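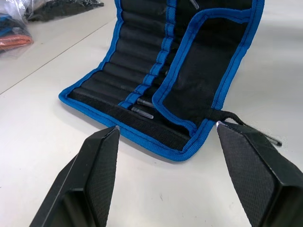
Page last changed: Saturday, 4:00 p.m.

Most people who own a tool roll own too much tool roll. I repair small things for a living, hinges and eyeglasses and the occasional music box, and I have come to think that a slot for every tool is a poor way to buy storage.

The trouble starts in the store. Rows of narrow elastic look like order, and a buyer sees them and thinks of all the drivers and picks that ought to go there. My first roll came from Irkberg. I had five tools I used every day. Within a year I had filled every slot, and I still used five tools.

Rochelle Montoya, who taught me most of what I know about locks, kept hers half empty on purpose. She said a full roll was slow to read. I argued with her then and I agree with her now. When the slots are packed edge to edge, every handle looks like the one beside it, and you pull three before you get the right one.

There is a fair case on the other side. Eero Honkanen does field calls, up to 90 miles out, and he can't go home for the one bit he left behind. He carries two full rolls and knows them by touch. For him the full set makes sense. Most of us work ten steps from a drawer.

I do like a roll better than a box. It opens flat, it takes up little room on the bench, and a bright binding on black cloth makes it easy to find under paperwork. Flaps and pockets are fine for the loose parts that slots won't hold -- blades, tweezers, a spare tip. Elastic wears out, though, and it wears out faster when thick handles are forced into slots meant for slim ones. I have restitched mine twice.

So take everything out tonight and lay it on the table. Put back what you used this month. The rest can go in a drawer with a label on it. If you miss something, you know where it is, and you can give it a slot then.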